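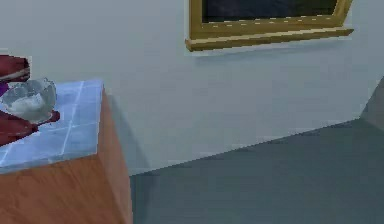 Hanano to bring housekeeping robots into Warrier residence

WARRIER – Hanano, which operates furnished short-stay suites, will begin using mobile robots for part of its housekeeping work at the Warrier residence in April. The robots are supplied by Gasov and run on its Plilleo software.

The residence has 38 suites and a housekeeping staff of 30. No positions will be cut under the program. Hours and rates of pay stay as they are in the current agreement, and staff who move into the new attendant role will receive a premium for each shift worked in it.

The robots will handle three jobs to start: picking up tied garbage bags, clearing dishes from counters and tables, and returning small items to their usual places. Making beds, cleaning bathrooms and the final check of each suite remain with housekeepers.

Before any robot enters a real suite, its tasks are run in a computer model of a furnished home. Housekeepers at Warrier have spent the past several weeks reviewing these runs with Gasov's engineers, marking where a job was done out of order or where an item should have been left alone. Their comments led to a change in how bags are picked up. The robots will now lift by the knot and stop if the bag feels heavier than the set limit.

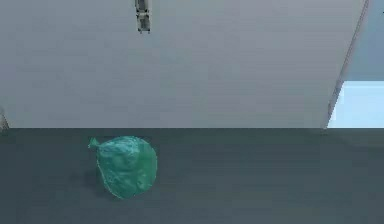 A tied garbage bag on the floor of the simulated home used in Plilleo task runs. Rendering: Gasov

Bending and carrying account for most of the strain injuries reported by housekeeping staff at Warrier. Hanano expects the robots to take over nearly all of the bag collection on weekday mornings, when most guests check out. Bags will be taken as far as the service room on each floor, and staff will continue to sort recycling and organics by hand.

The layout of a room matters as much as what is in it. Doors left partly open, chairs pulled away from a table and changes in flooring can all slow a machine down or send it the long way around.
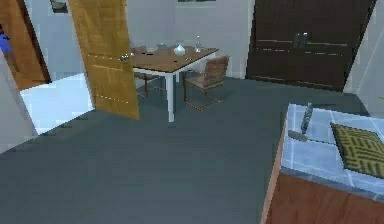
For that reason the attendant role includes a short walk-through of each suite before a robot is sent in. The attendant opens doors fully, checks for personal belongings and confirms on a tablet that the guest has left. Robots will not enter an occupied suite, and their cameras are switched off in the hallways between jobs.

Four attendants will be trained for the first phase. Training takes place during paid hours and is open to all housekeeping staff at the residence, including those on part-time schedules. Applications are available at the front office until Thursday.

Hanano and Gasov will review the program with staff at the end of the first phase. Any expansion to other Hanano residences will depend on that review.

Media inquiries may be directed to the Hanano communications office in Warrier.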